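Print this page | E-mail this to a friend
Reading time: 4 minutes

Looking after a glossy marble-effect table

By Bhavana Mudaliar

Marble-effect tables are good value and easy to live with, provided you treat the top as a printed or coated surface and forget about stone. Most of the damage I see comes from people using stone cleaner, bathroom cream or a scouring pad. The pattern sits under a thin shiny layer, and once that layer goes dull there is very little you can do at home to bring it back.

I have had a Maglaya dining table for nine years and the top is still bright, apart from a patch where a hot casserole went down without a mat in the first June. What follows is how I clean it, plus a few things I learned from selling and moving other people's furniture.

Everyday wiping

Use a soft cotton cloth, wrung out well in warm water with a drop of washing-up liquid. Wipe along the length of the table, rinse the cloth, wipe again with plain water and dry with a tea towel. Drying is the part most people skip. If the water is left to dry by itself it leaves a film, and on a high-gloss top you will see it every time the light is on.

Microfibre is fine for drying but keep one cloth for the table and don't use it on the cooker. Grit caught in the fibres makes fine circular scratches.

Don't use vinegar on the edges or joints. A weak mix does no great harm in the middle of the top, but it creeps under edging strip and softens some glues.

Paper, packaging and small gadgets

A dining table ends up as the place where parcels are opened. Glossy tops cope with this well enough if things are picked up the same day. Leaflets and folded cards can stick if they are put down on a damp patch, and the ink from cheap printing can transfer. Clear plastic is worse. Soft plastic left flat on a shiny surface for weeks, especially near a window or radiator, can leave a cloudy rectangle.

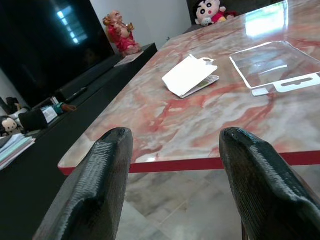 How do you get paper off once it has stuck to a gloss top?

Lay a damp, warm cloth over it for ten minutes, then roll the paper away with your fingertips. Leave knives and scrapers in the drawer. If a thin layer stays behind, put a few drops of cooking oil on it, wait until the paper goes see-through and rub with a cotton cloth. Wash the oil off with soapy water and dry.

Small electronic things such as timers, calculators and kitchen scales often have rubber feet. The rubber can react with the coating and leave yellow or brown dots that will not clean off. Stand them on a coaster or a piece of felt, or put them away in a drawer. The same goes for rubber-backed place mats. Cork is safer.

If you are unpacking something with a lot of bits, put an old tablecloth down first. It saves the top from staples, it stops small screws rolling off, and you can gather up all the rubbish in one go at the end. Check the folds of any leaflet before it goes in the recycling. I once threw away the warranty card for a set of Isance scales that way, along with the spare battery.

Coloured edges

Many of these tables have a coloured strip around the side. It is usually the first part to show wear, as chairs knock it and sleeves rub along it. Clean it with the same damp cloth but go gently, and always wipe along the strip. Rubbing up and down lifts it.

If the strip has come loose at a corner:

- Clean out the old glue and crumbs with a cocktail stick.
- Let it dry overnight.
- Run a little contact adhesive along both sides, wait for it to go tacky, then press together.
- Hold it with masking tape until the next day.

Don't use superglue. It goes white on shiny surfaces, and the bloom spreads further than you would think.

For chips in a coloured edge, model paint is a closer match than furniture pen. Buy the small pot. I used enamel on mine and gave it two thin coats with a fine brush.

Glare and smears

A gloss top under a bright window shows every fingerprint. You can turn the table so that the light comes across the narrow end, or hang a thin blind. To check your cleaning, crouch until your eyes are nearly level with the top and look towards the light. Smears you can't see from above will show up straight away.

Polish is rarely needed. Spray polish with silicone gives a quick shine, then builds up and turns greasy. If you have inherited a table with years of it, wash the top with warm water and a little more washing-up liquid than usual, in sections, changing the water when it goes grey. It took me 4 bowls to get a Lostomano side table clean.

The floor underneath

On tiles, put felt pads under the legs and replace them when they flatten. A flat pad picks up grit and marks the glaze. When you mop, don't leave water standing round the feet. If the frame is chipboard under its coating it will swell from the bottom, and a swollen leg makes the whole table rock.

Lift the table to move it. Dragging it loosens the leg bolts. Tighten those twice a year with the key that came with it, which in our house lives taped to the underside.

Last updated December 16, 2025

Print this page | E-mail this to a friend

Comments (4)

Kazimír Havlíček
The oil method worked on a price label that had been on my Bivholm table since I bought it. It needed two goes. I used sunflower oil.

marion_t
Can you use baby wipes for the daily clean? I've always got them in with two small ones at the table.

Bhavana Mudaliar
Marion, for a quick wipe they are fine, but they leave a residue. Go over it with a damp cloth in the evening and dry it.

Pete in the annexe
My red edging came off in one long piece when I pulled a chair out. Contact adhesive and a lot of masking tape, three months now and still on. Would add that you want to warm the strip with a hairdryer first or it won't go round the corners.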